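The Ferry Clock

Efe Ogbonna got off the last ferry at Flostham with one bag and a key that didn't fit anything.

The key had come in the post in February, wrapped in a page from a seed catalogue. The letter with it was short. His aunt's house on Hassanpour Lane was his now, along with the contents, and he should come and see to it before the damp did.

He tried the key in the front door, then the back, then the shed. None of them turned. In the end he climbed through the pantry window and stood in the dark with a jar of something rolling away from his foot.

The electricity worked. The house was as he remembered it, only smaller. Her coat was on the hook. The kitchen clock had stopped at ten past 4, and he knew without checking that it had been wrong even before that. She had kept it 8 minutes fast for as long as he could remember, so that she would never miss the boat.

He made tea without milk and sat down at her end of the table, where he had never been allowed to sit. 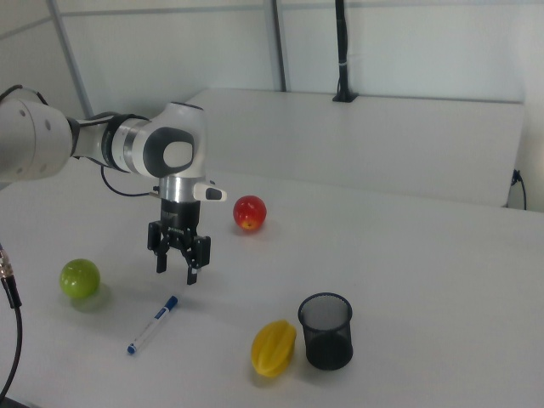
In the morning a woman from next door knocked on the window and passed a loaf through it. She asked if he was selling. He said he didn't know. She said the Dresteo people had been round in the autumn, offering for the whole lane, and that his aunt had told them to come back when she was dead.

"Well," said Efe.

"They'll be back, then," the woman said.

He spent the day going through drawers. There were receipts, string, ferry tickets held together with a rubber band that broke when he touched it. He found his own school photograph, and a letter he had written at the age of 10 asking whether he could come and live with her. He had forgotten writing it. He didn't remember an answer, and there was no copy of one in the drawer.

Towards evening he took the clock down to see if it only needed winding. It was heavier than he expected. On the back was a little brass plate with a keyhole in it, and he stood there for a while before he went to get his coat.

The key went in and turned. Behind the plate was an envelope with 60 pounds in old notes and a child's ferry ticket, single, never used. The date on it was that same summer. She had written his name on the back in pencil, and then his mother's name, and then crossed his mother's out.

He put the ticket in his wallet and left the money where it was. Then he wound the clock and set it by his phone. He looked at it from the doorway – it seemed wrong, somehow – and went back and moved the hand on 8 minutes.

The ferry sounded its horn out past the wall. He listened to it go, and put the kettle on again.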